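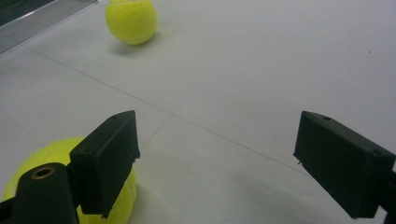

Section 4. Setting up the Lumach ski tuning bench

Read this section before you unpack the legs. We know how that usually goes, so steps 1 to 4 have been kept short for people reading them with a leg already in each hand.

The Lumach takes alpine skis, cross-country skis and snowboards. Snowboards need the Ong pads, sold separately. If you bought the bench with the pads, they are inside the hollow of the top beam, where everyone looks last.

What you need
Hex key (supplied, taped to the underside of the beam)
Tape measure
Pencil
A clear patch of floor longer than your longest ski, plus room to walk past both ends without turning sideways

4.1 Assembling the frame

1. Turn the top beam upside down on a blanket or the flattened carton. The beam is powder-coated and will scratch if you slide it across concrete. It will also scratch the concrete.

2. Fit one leg pair to each end. The legs marked L and R are marked from the point of view of someone standing at the vise side. If you have fitted them the other way, the feet will point inward and the bench will look bashful.

3. Push in the cross brace until both buttons click. One click means one button. Go back and find the other.

4. Start all 12 bolts by hand before tightening any of them. Then tighten with the hex key, working from the center of the beam outward.

5. Turn the bench over. This is easier with two people, and the beam makes a poor impression on shins.

Note: Earlier benches had wing nuts here. If yours has wing nuts, you have the first version, and the instructions you want are on the sheet in the vise box.

4.2 Setting the height

The bench has two height settings. The low setting puts the top of the beam at 700 mm and is meant for edge work done sitting on a stool. The high setting is 910 mm and suits most adults standing up to wax and scrape.

1. Stand beside the bench in the shoes you will be working in. Not ski boots. We have had the email.

2. Bend your elbows to a right angle. Your forearms should be a little above the beam.

3. Pull the pin on each leg, slide the leg to the hole you want, and let the pin snap home. Do all four legs before you put any weight on the beam.

CAUTION: Check that every pin has come through the far side of its leg. A pin that is nearly in will hold until you lean on the scraper.

4.3 Placing and squaring the bench

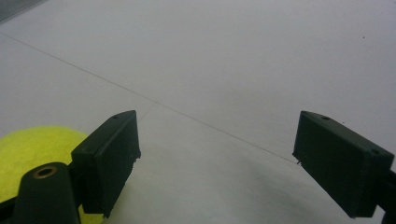

A bench that sits out of square will twist slightly each time you push the scraper, and the vises will slowly drift out of line. You don't need a laser or a brother-in-law to fix this. Pick any long straight mark on the floor and set the feet on one side against it. A garage floor usually has a joint you can use; on a pale surface even a thin dark line, like the one in the picture, is plenty to sight along. It makes no difference if the line runs at a slant to your walls. The bench only has to agree with itself.

1. Set the two vise-side feet so that their outer edges touch the line.

2. Measure diagonally from the front left foot to the back right foot, then across the other way. The two figures should match.

3. If they don't, loosen the brace bolts half a turn, nudge the frame until they do, and tighten again.

4. Leave at least 200 mm between the ends of your skis and any wall. Tips stick out farther than you remember.

5. Turn the leveling feet until the bench stops rocking. Sweep first. A foot leveled on top of a pebble is level only as long as the pebble stays.

Note: Carpet works, but old wax shavings and carpet become very attached to each other.

4.4 Fitting the vises

The set has three vises: one center vise, which holds the ski by the boot area, and two end supports.

1. Slide the center vise onto the rail with the lever facing you. Lock it at the middle mark.

2. Slide on the end supports and leave them loose for now.

3. Retract the ski brakes with the rubber band supplied. Hook the band over one brake arm, across the binding, and over the other. Keep your face out of the line of fire.

4. Set the ski base-up and close the center vise until it is snug. Stop there. The jaws are rubber, and extra force only teaches them the shape of your binding.

5. Bring the end supports in under the tip and tail, then lock them.

6. Press down along the base with the flat of your hand. If the tail lifts when you press on the tip, move the end supports farther apart.

CAUTION: The end supports are not clamps. They hold a ski up. They do not hold it down.

4.5 Before the first wax

1. Open a window or the garage door. Yes, in January.

2. Place the iron on its rest, on the side of the bench where its cord can't cross the ski. Plug it straight into a wall outlet.

3. Use the temperature printed on the wax package. If the wax smokes, the iron is too hot. Turn it down and wait.

4. Keep the iron moving from tip to tail at all times. If the phone rings, let it ring, or put the iron on its rest first. Ski bases do not forgive conversation.

5. Let the ski cool to room temperature before scraping.

Base cleaner and a hot iron should never be out together. Put the cap on the cleaner and put the cleaner on another shelf, preferably in another mood.

4.6 Folding and storage

1. Remove the vises and brush the shavings off the rail.

2. Lower the legs to the low setting.

3. Release the brace buttons and fold the legs inward, vise side first.

4. Hang the bench on the Utero wall hook or stand it on end behind something heavier.

After the first few sessions, check all the bolts again. They settle a little with use, and a quarter turn normally takes care of it.

Replacement pins, rubber jaws and brake bands are available from Hendham. Please quote the number stamped inside the left leg, front.

Section 4 revised 18 January 2025, C. Aitken. Replaces the December sheet, which had the legs backward.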